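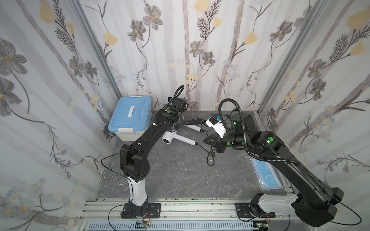 Home Shop Wallpaper Storage Contact

Gramden Birch & Tulip wallpaper
2 min read

I do love this one! Pale stripes like birch trunks, big grey flowers and soft yellow tulips (the yellow is gentle, I promise). It's a large pattern, so order a spare roll for matching up. I'd put it with a grey marble-look floor every time. Code 2854.

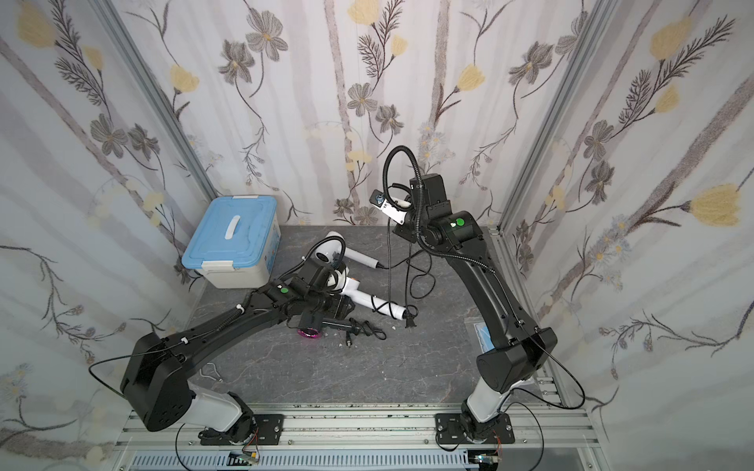
Birch & Tulip on three walls, with a blue-lidded storage box in the corner and a white hair dryer on the floor.

Samples are free until December.

© Gramden | Contact | Back to top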